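Tovmont promises a table that never stains. We'll see

Furniture maker Tovmont says its new table finish, sold under the name Filtov, will shrug off red wine, hot mugs and felt-tip pen for up to 40 years. The firm has existed for five.

The coating goes on sale in February and adds £114 to the price of a dining table. Tovmont says it was tested at its own workshop in Riltberg, but it has not released the results — a spokesperson said they were "very encouraging" and would be shared "in due course". 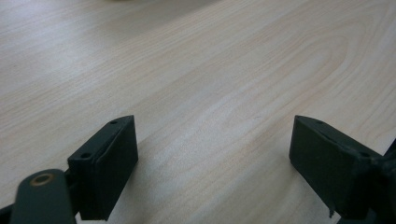 Home & Garden

Pale wood grain looks lovely in a showroom, and it is also where a beetroot stain shows up first. Buyers have heard this sort of promise before. Rival brand Pellegrini made much the same claim for a wax finish, then quietly cut its guarantee to three years.

Tovmont's own guarantee is worth reading slowly. It leaves out heat damage, scratches and "unusual liquids", a term it does not explain. Asked whether red wine counted, the firm said each claim would be looked at separately.

Coasters remain on sale in the Tovmont shop.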